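About Wornisell Linen Service

Wornisell Linen Service washes, presses and delivers linens for small inns, restaurants and bed-and-breakfasts in and near Morris. We are a family company with 13 employees, two delivery vans and one building on Vekell Street.

Wenche Öberg started the business after nine years of running the front desk at a lakeside inn. The inn sent its sheets to a plant two hours away, and they came back late, short, or mixed in with another hotel's. She rented half of a former bakery, bought two used washers and took on the inn as her first customer. Her daughter, Ingvild Öberg, joined six years later and now runs the plant. Wenche still does the accounts and answers the phone most mornings.

What we wash

Most of our work is bed sheets, pillowcases, bath towels, table linens and kitchen cloths. We also take robes, bath mats and cotton blankets. We do not dry clean, and we do not take rugs or anything with a leather trim.

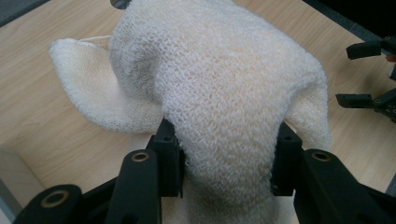

White terry towel with a looped pile.

In a normal week in July we handle 3000 pounds of laundry. Winter is slower, and that is when we service the machines and catch up on mending. Small tears and loose hems are fixed at no charge. If a piece is past mending, we set it aside and tell you, so you can decide whether to replace it or have us cut it down for rags.

How the service works

Each customer has a set of numbered bags. We pick up the full ones and leave clean linens in their place, on a schedule we agree on at the start. The Morris route leaves at 6 in the morning. Customers farther out are on the Voris route, which runs later in the day and stops at the ferry landing for anyone who would like to meet the van there. 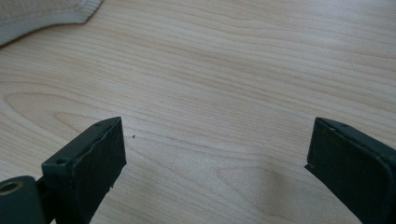
Your linens stay your own. We do not pool stock between customers, and every load is washed separately — this costs us some time, but it was the reason Wenche opened in the first place. Special instructions go on a card that stays with your bags. If you change detergents or want less starch in your napkins, call us and we will update the card.

Our building

We moved to Vekell Street when the bakery lease ran out. The building was a printing shop before, with a good loading door and a floor strong enough for the large washers. We replaced the boiler two years ago. Water from the final rinse is saved and used for the first wash of the next load, and that saves 400 gallons on a busy day.
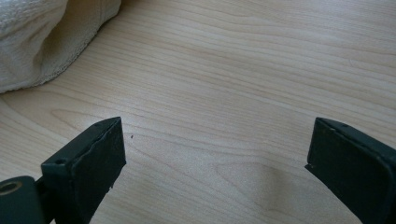

Towel on a light-colored wooden tabletop.

Working with us

We take new customers in spring and fall. There is no long contract — we ask for one month's notice on either side. Ingvild will come by, look at what you have and give you a written price per pound.

The office is open Monday through Friday and closes at noon on Fridays. Drop-offs from the public are welcome at the side door during office hours. Comforters take an extra day.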